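**Noiphan 小厨房**是 Vernach 理工学院机器人方向高年级学生的一门课程项目,也是由这门课延伸出来的学生社团的名字。参加的学生要让机械臂在一套儿童玩具厨房上完成日常的厨房动作:把锅端上灶台、拧旋钮、拉开烤箱门、把东西放进水槽再拿出来。课程名录里的正式名称长得多,叫“操作与感知综合实践”,不过校内几乎没有谁这样叫它,连教务处贴在走廊里的课表上也常常只写“小厨房”三个字。

项目与每年春天的 Madau 桌面操作赛关系密切,两者共用一部分任务,评分办法也互相借鉴过,但课程和比赛各自独立,选了课的学生不必参赛,参赛的队伍里也一直有没选过课的低年级同学。

## 名称

Noiphan 原是学院旧楼里一间小茶水间的门牌。据早年的社团简报说,最初几届学生没有固定的实验场地,晚上就在茶水间里写代码,一边等水开一边争论夹爪该从哪个方向接近锅沿。后来茶水间改成了储藏室,门牌被学生们要了过去,钉在实验室的工具柜上,名字也就这么传了下来。简报里还提到过另一种说法,说 Noiphan 是某一届自己写的调度程序的代号,这一说法在往届学生中也有人坚持,两边谁也没有拿出更早的文字材料。

“小厨房”的“小”字倒是没有争议。玩具厨房的尺寸是照着孩子的身高做的,对成年人来说,要拧一下旋钮得弯着腰,对一条从上方伸下来的机械臂来说,活动余地同样谈不上宽裕。

## 由来

项目开始之前,学院的操作实践课用的是积木和塑料杯。积木有它的好处,形状规整,摔不坏,丢了也不心疼,可学生交上来的程序越来越像同一份程序:识别方块,移动到方块上方,闭合夹爪,抬起。课程组在一次期末讨论之后决定换一种对象,条件只有几个,要有能转的、能拉的、能装东西的部件,价格要便宜,坏了能在当地补到。有人提出可以用真的厨房台面,算了算搬运和改造的开销,这个提议很快就放下了。

第一套玩具厨房是在 Ruvness 的一家旧货店买来的。Ruvness 是学院所在的河谷小镇,从校门口坐公共汽车几站就到。那套厨房少了一扇门,水龙头也松,学生们用热熔胶把它补好,居然撑过了整整两个学期。现在使用的款式要完整得多,冰箱、水槽、灶台和烤箱连在一起,几乎凑齐了一间厨房该有的样子。

这样的布局对教学意外地合适。冰箱和灶台分在两侧,机械臂要照顾两头,就得认真规划路径;灶台后面立着墙板,伸得太深会碰,水龙头又高出台面一截,从水槽那边横着扫过去的轨迹十有八九过不了仿真里的碰撞检查。许多学生第一次体会到“空间很挤”是什么意思,就是在这里。
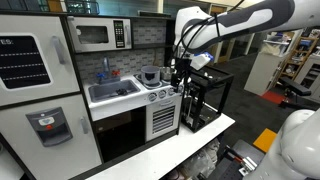

所以课程的第一周通常什么都不抓。学生要做的是量,拿着尺子和记录本,把台面高度、灶眼位置、把手离门边的距离一样一样量出来,再与仿真模型里的数值对照。这一步听起来枯燥,往届学生写给新生的信里却反反复复地提到它,说量得马虎的小组,到了第四周总要回头重来一遍。信里有一句话被抄在实验手册的扉页上:“先认识厨房,再做饭。”手册目前有 43 页,其中将近一半讲的是标定和安全,讲抓取的反而不多。

## 课程安排

课程主体持续七周,每周两次上机,每次一个下午。小组通常由三到四名学生组成,自行分工,但课程组要求每个人都至少完整地主持过一次上机,从开机检查到写完记录。这条规定是后来加的,起因是某一届有个小组成绩极好,期末问答时却发现组里有位同学整个学期没有碰过急停按钮,连它在哪里都要想一想。

### 前段:认识与接近

量完尺寸之后,学生开始做接近动作。程序要把夹爪送到某件物品附近,停住,保持一段时间,再退回来,全程不接触任何东西。课程组管这个叫“打招呼”。评分看的是停得稳不稳、退得干不干净,还有小组能不能说清楚为什么选了那个方向。锅是最常用的对象,金属表面会反光,深度相机在上面时常给出残缺的数据,学生们为此想过许多办法,有的在锅身上贴哑光胶带(课程允许,但要扣一点分),有的干脆绕开锅身,只去认锅沿或者提手。

### 中段:接触

从第三周起可以碰东西了。任务由易到难,先是推锅,把锅从台面一处挪到另一处,接着是提锅,再后来是把锅放进水槽。提锅比推锅难得多,锅一离开台面,夹持点偏一点点,整只锅就歪过去。课程组不要求锅里有水,曾经有小组为了逼真,往锅里放了一把干豆子,提到一半全撒了,据说到学期结束的时候还能在桌脚旁边扫到豆子。从那以后手册里多了一行字,锅里的东西必须能一次捡完。

### 后段:旋钮、门与连贯动作

最后三周做的是带关节的部件。拉烤箱门要沿着弧线走,手一直,门就会卡住;拧旋钮则要在很小的范围里对准轴心,还要知道什么时候该停。期末任务把这些动作串起来,由小组自己编一段“做菜”的流程,至少要包含一次搬运、一次旋转和一次开合,从头到尾不许有人伸手帮忙。流程写成什么样,课程组管得很松,有的小组写得像菜谱,有的写得像舞台剧本,还有一组给每个步骤配了背景音乐。音乐不计分,但是助教们听得很高兴。

## 旋钮题

在所有任务里,最出名的是所谓旋钮题。题目只有一句话:把指定的旋钮转到指定的刻度,别碰到旁边的。玩具旋钮轻,间距也小,夹爪的手指却比孩子的手指粗硬得多,稍微伸偏一点,就会蹭到邻近的那一个。有些小组用两指夹住旋钮中间凸起的横条,有些小组只用一根手指去拨,拨一下,看一眼,再拨一下。后一种办法慢,但对位置误差宽容得多,近几届越来越受欢迎。

旋钮题还牵涉到“怎么看”的问题。固定在远处支架上的相机能看见整个厨房,可夹爪一靠近灶具正面,手臂自己就把视线挡住了大半。装在手腕上的相机离得近,看刻度很清楚,不过它跟着手一起动,画面时斜时正,学生得先弄明白此刻自己“歪着头”歪了多少。多数小组最后把两路画面合起来用,远处的负责找厨房,近处的负责找旋钮。至于该信哪一路、什么时候切换,每一届都要重新吵一遍,手册里关于这一点也一直只写了“请自行论证”。

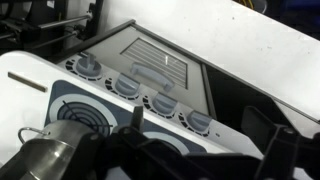 条目讨论页上有读者留言说,旋钮题被夸得太多了,自己那一届真正花时间的是烤箱门,门拉开以后手怎么松、松了以后怎么退出来,比转旋钮麻烦得多,可是期末展示时观众只记得旋钮,因为旋钮转动看得见,门后面那一下松手谁也没注意。留言还建议把“松手”单列成一项任务。

这个建议后来确实有人响应。社团内部的练习单里加了一项“放下就走”,只考松手和撤离,夹爪先握住把手或者锅沿,听到口令之后放开,退到安全位置,期间被握住的东西不得移动。练习单不进入课程评分,可是参加比赛的队伍大多会反复地练。

## 设备与场地

实验室在工程楼的底层,地方并不大,玩具厨房摆在当中,周围是型材支架、线缆和一排电脑桌。机械臂从高处向下伸到灶台上方,这样布置,台面前面能空出来,学生可以站在近旁观察,手却始终留在机械臂的活动范围之外。线缆沿着手臂走,扎带每隔一段就要检查一次,检查结果写在门后的表格上。

夹爪由学生自己维护,指尖的软垫属于消耗品,磨平了就换。新生往往低估软垫的作用,觉得抓不住是程序的问题,调上一个下午的参数,最后换一块垫子就好了。往届留下的工具箱里有一只铁皮糖盒,专门装换下来的旧垫子,按磨损的样子分了格,用来让新生辨认“夹歪了的垫子”和“夹得太用力的垫子”各长什么样。这只糖盒在社团里很有些地位,每年换届都要当面交接。

软件方面,课程提供一套基础程序,包括运动规划、相机驱动和记录工具,小组可以在上面添加自己的部分,也可以把规划部分整个换掉,换之前要先在仿真里跑通。所有上机都要留下记录,成功的、失败的、中途按了急停的都算。去年春季学期一共存下 692 次试验记录,课程组把它们整理之后放在内部服务器上,供下一届使用。整理的时候有一条规矩,失败的记录不许删,哪怕看着再丢脸也得留着,因为下一届最爱翻的就是这些。
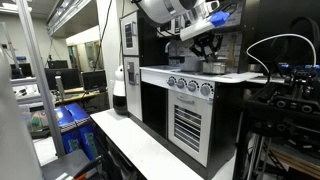

*玩具厨房与灶台锅具上方的夹爪*

## 评分

期末成绩由三块组成,上机记录、连贯任务和口头问答。记录看的是诚实与完整,小组要写清楚每次改动了什么、预期什么、得到了什么,字迹和排版都不讲究,有的组交来的本子上还有咖啡印子。连贯任务满分一百,历届最高分是 88 分,那一组在最后一步把锅放回灶台时偏出了灶眼,评分的助教后来说,自己打分的时候心里比学生还难过。口头问答安排在连贯任务之后,每人单独进行,问题多半从小组自己的记录里来,例如某次试验为什么停了、停了以后先看的是哪一个数值。

评分办法修改过几次。早期按完成时间排名,快的分高,结果学生一味加速,锅被撞到地上的次数明显多了起来。现在时间只用来设一个上限,超时才扣分,在上限以内慢慢来没有任何坏处。有几届学生抱怨说这样不够刺激,课程组的答复是,想要刺激可以去报名 Madau。

## 与 Madau 桌面操作赛的关系

Madau 是邻近几所院校的学生共同办起来的比赛,五月举行,地点轮换。比赛用的玩具厨房由主办方提供,款式事先不公布,队伍到场以后才能看见,有一个上午的时间测量和调试。对小厨房的学生来说,这正好又回到了第一周的功课,许多人说到了赛场才明白那把尺子的用处。

比赛的气氛相当随和。队伍之间互借扎带、螺丝刀和转接头是常事,午饭时调试区总有人端着饭盒站在别人的屏幕后面看。比较受欢迎的环节是“点菜”,由观众从任务卡里抽出几张,队伍当场排出顺序去执行,抽到的卡片有时很刁钻,比如要求先开烤箱门再把锅从烤箱门前面移过去,门一开,路就挡住了,队伍只好绕一大圈。Vernach 的队伍在这个环节上成绩起伏很大,有一年一张卡片都没做完,第二年又做得极顺。

## 社团活动

课程每年只在春季开设,其余时间实验室由社团使用,晚上七点以后对全校学生开放,不限专业。来的人里有学工业设计的,有学幼儿教育的,后者对玩具厨房的看法往往让工程系的学生大开眼界,例如她们会指出,小孩子拧旋钮时常用整个手掌去包,很少像大人那样用指尖捏。这个观察后来被一个小组用在了夹爪的接近姿态上,效果如何,各人说法不一,但那份记录在服务器上被翻看得很勤。

社团每学期办一次开放日,邀请镇上的小学生来参观。孩子们站在黄线后面给机械臂出主意,喊“往左”“再往左”,喊得助教们也跟着紧张。开放日的保留节目是让孩子先在一套旧的玩具厨房上做一遍动作,再看机械臂做同样的事,两边用时都写在白板上。孩子们通常赢得很轻松,也很得意。

社团还保留着一本手写的“厨房日志”,不属于课程记录,谁都可以写。里面有调试心得,有画得很潦草的夹爪草图,有谁把谁的六角扳手借走未还的声讨,也有深夜写下的几行字,说终于把门拉开了,大家去吃面。日志写满了就换一本,旧的放在工具柜最下层,和 Noiphan 的门牌隔着一块柜门。

## 相关条目

- Madau 桌面操作赛
- 手眼标定
- 铰接物体操作
- Vernach 理工学院学生社团列表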